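Killesley White Tops - Your Questions Answered
Last updated 18 August 2026

We get a lot of lovely emails about our plain white surfaces, and many of them ask the same things, so we've gathered the answers in one place. If yours isn't covered, do write to us and we'll get back to you as soon as we can.

Why plain white?
Plenty of people want a spot where they can find what they put down! Small parts, beads, screws, puzzle pieces - they all show up so much better against a quiet background. Our customers use the tops for sewing, model making, sorting the mail and everything in between.

Is it glossy or matte?
Matte, and smooth to the touch. We tried a shinier finish early on and found the reflections from a ceiling light tiring after an hour or so of close work.

How do I clean it?
A soft cloth, warm water and a drop of dish soap will do for most days. Wipe it again with plain water and dry it. Please skip scouring powder and the rough side of the sponge, as they leave shiny patches on a matte finish and we have no good way of bringing it back.

What about ink or coffee?
Get to it quickly if you can. For a mark that has been sitting a while, lay a damp cloth over it, wait a few minutes and wipe gently. You may have to do this 2 times. Try anything stronger in a corner first.

My top looks gray on one side. Is it faulty?
Almost certainly not, and please don't worry. White picks up whatever light the room gives it, so the same sheet can look bright at one end and a cooler, softer gray at the other. Turn it around and look again. If the gray stays with the same end of the top, send us a note.
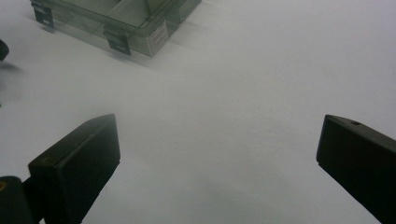 Catherine Pringle wrote to us in July that she had been ready to send hers back until she moved her lamp from the left side of the desk to the right, and the gray went with it. She now keeps a second lamp going in the evenings, and says threading needles has become a good deal easier.

Can I put a hot mug on it?
We'd use a coaster. For pans and baking trays, a proper trivet, please.

Do you sell the legs too?
Yes, the Pokdale legs come in a set of 4 with all the screws. The older Rusnák legs will fit as well, but you'll need the adapter plates, so mention them when you order.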